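Ekwood working group on safe practice for household arms
Minutes, August 12, 2022

I took the notes again, so grumbles about spelling come to me. We started a bit late (the Dekker lot were stuck on a call) and skipped straight to item 2.

2. Keep-out rules near sinks
We spent ages on this one! The March draft says an arm must hold still whenever a tap is in reach, and Ploka feel that's far too strict for bathroom cleaning. I rather agree, and said so. After some back and forth we settled on a slow zone over the basin and a full stop only if a person steps in. Dekker want their objection noted, so it's noted.

3. Start pose
Prukano put their simulated bathroom up on the screen and we argued over it happily for half the meeting. The wording we agreed is "gripper empty, fingers pointing down, nothing beneath them that could be knocked". Bottles of cleaner count as knockable, full or not.

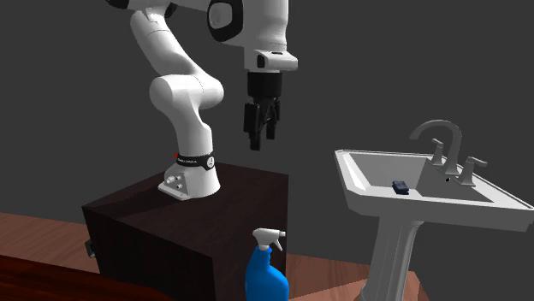 Item 3: arm on cabinet, gripper empty, with spray bottle and sink.

I asked whether a cabinet top should be allowed as a mounting place at all. We're split. For now the draft will say "a fixed surface, tested for tipping", and Ploka will write up the test.

4. Simulated runs
Prukano have done 1,030 runs against the old draft, with 198 stops, and 62 of those were put down to the tap rule. We're keeping 1,000 runs as the minimum before anyone tries a real room. Dekker asked for the stop logs in plain text, please, and Prukano said yes.

5. Any other business
The glossary still has two meanings for "reach". I'll fix it and send it round with the new draft.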